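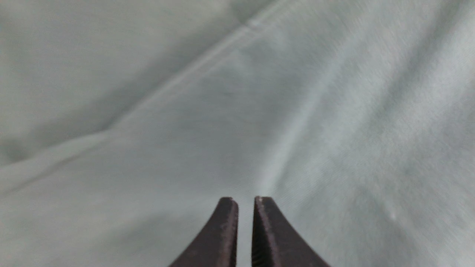
Ruth Cuervo wants to know if the ridged fingers are worth paying extra for when all you pick up is cloth, and would I please stop answering her with "it depends." Fair enough, Ruth! For cloth, yes, get the ridged ones.

## Brullow slim fingers, ridged (pair)

I've had these on the bench since August, swapping them with the plain Vollville pair we also carry, and I keep going back to the Brullows. They're dark, narrow and squared off at the tip, with fine ridges running down the inner face, and the outside sweeps out wide toward the base (lovely shape, a bit of a pain to store). Thin knit is where I notice the difference. With the plain pair I can pinch a fold just fine, but when the arm starts to drag it sideways the cloth creeps out. With the ridges it mostly stays put.

My test is boring on purpose. I drop a piece of fabric, let it wrinkle however it likes, and go for the tallest fold with the fingers open only a little. I did 100 grabs with each pair:

- Brullow ridged: 9 dropped
- Vollville plain: nearly 60 dropped, most of them during the drag

Your cloth will be different from mine, so please don't hold me to those!

A few things I'd want to know before buying:

- The finish is matte and it does scuff, mostly up near the tips. Mine look slightly worn already and grip the same as they did.
- Lint gets into the ridges. An old toothbrush, no water.
- On a flat sheet with no fold to grab, the ridges won't save you. Come in lower and slower, or push up a wrinkle first.
- If your wrist camera looks straight down the fingers, expect dark tips on bright cloth. Set exposure for the cloth.

**In the box:** 2 fingers, screws, one hex key. The Gresbridge adapter plate is sold separately, and you'll need it for the Ñahui wrist.

**Returns:** fine if they've been mounted, scuffs and all. Just brush the lint out before you send them back.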